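The Leftovers Issue: Why We Can't Stop Keeping Food

Saturday, December 1, 2018

Soup first. It's always soup. Somebody makes too much of it, nobody wants it two nights running, and by midweek it's at the back of the fridge behind the mustard.

Ljubica Papadopoulos grew up in a house where that was a crime. Her mother ran the kitchen at a boarding house in Hondanitz, feeding 8 railway men on whatever came off the truck. Monday's roast was Tuesday's hash. Bread ends went in a tin. "I thought everyone had a tin," she says. We're in her own kitchen now, two streets up from the Rasgate market, and there's a tin.

She teaches a class. Leftovers, three weeks, Tuesday evenings, and there's a waiting list. Mostly people in their thirties who can follow a recipe but freeze up in front of half a cabbage. First night she makes them bring whatever they were about to throw out. One man brought a whole chicken. Cooked, hardly touched. He'd gotten bored of it.

"Bored!" Still can't get over it.

The old rules were simple enough. Cool it fast, cover it, eat it soon. My grandmother used a plate on top of a bowl and a cold pantry floor. Then came refrigerators, then foil, then the wrap that sticks to everything but the bowl. And then boxes. Drawers of boxes.

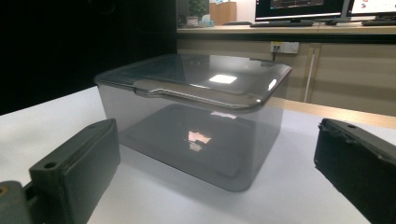 Valentin Fuchs has opinions about rice. He cooked on the line at Zwahlen, the old hotel dining room, until it closed in May, and says staff dinner there was the best meal in the building. Yesterday's rice, hot pan, egg, whatever greens were going limp. Fresh rice won't do it, too wet, goes to mush. You want it cold from the fridge and you want to break it up with your hands first.

He kept a notebook of those staff dinners. 693 of them, numbered, no measurements. Number 2 is just "ham, peas, sorry."

He's trying to turn it into a book. Publisher wants quantites. Fuchs doesn't see how. How much leftover ham does a person have? Depends on the ham.

I tried a few at home. The potato cakes, good. The fish pie made from not enough fish, better than it sounds. A thing with stale rolls and tomatoes that my kids ate without asking what it was, which never happens. Took me roughly 40 minutes and most of the olive oil.

Papadopoulos cooks Sundays now for the lunch club at Rirura, the church hall by teh bus depot. Whatever the market stalls haven't sold by Saturday closing. Last week, beets. So many beets. She did soup, obviously, then grated the rest into pancakes and sent people home with the extra.

Wrapped in what? "Anything with a lid," she says, and goes back to the beets.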